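How do I list a joint winner in a club awards programme?

Zideck
Posted Wednesday
I do the results and honours records for a district athletics league with 52 affiliated clubs. Our awards evening is in April. The points table for the senior road series has finished level at 866 between two runners from different clubs. The rules say only that "the award goes to the athlete with the highest aggregate score". There is no tie-break clause. One club says the better head-to-head record should decide it, the other wants a shared title. The programme goes to print next week. Can the league name joint winners when the rules are silent, and if so, in what order do the names appear?
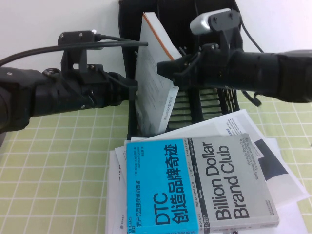 Starell
Check whether your rules point to a parent body for anything they don't cover. Most league rulebooks have a line near the back saying that matters not provided for are settled by the executive or under the national rules. If it is there, the executive can declare a tie and minute it. If it isn't, I would still go for joint winners. A head-to-head test brought in after the last race is a rule change applied backwards, and the losing club would have good grounds to appeal.

Names go in alphabetical order by surname, same type size, with the club in brackets after each. Put "joint" before the title and leave second place blank. The next athlete is third.
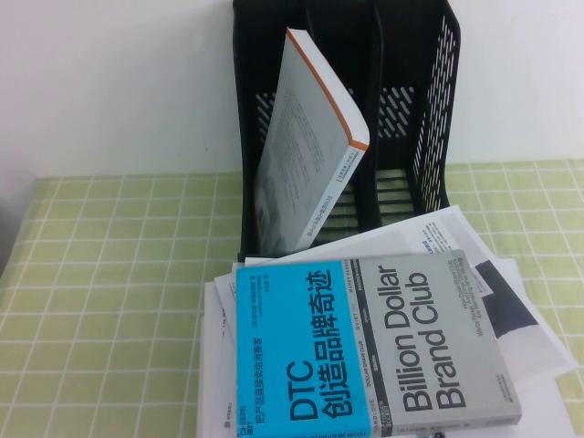 The same applies to the honours board. Use one line for the year if both names fit, otherwise two lines with the year repeated. Don't put the year against the first name only, as it will be read as a first and second. For the trophy, six months each is normal, and the order can be drawn by lot. Get both clubs to sign for it, and agree in writing who pays for the engraving.

Before any of that, have the scores added up again from the race sheets by a person who didn't do it the first time. We had a tie two seasons ago that disappeared on the recount - one race had been entered twice.

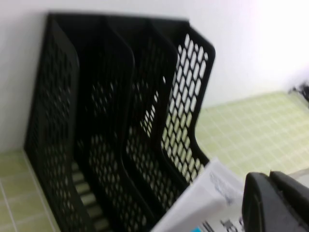
Then put a tie-break clause to the annual meeting so that it applies from next season. Ours reads: most wins, then most second places, then best finish in the final race, then shared.

Csizmadia
just give them both one, a second trophy was 234 for us with the engraving. cheaper than the argument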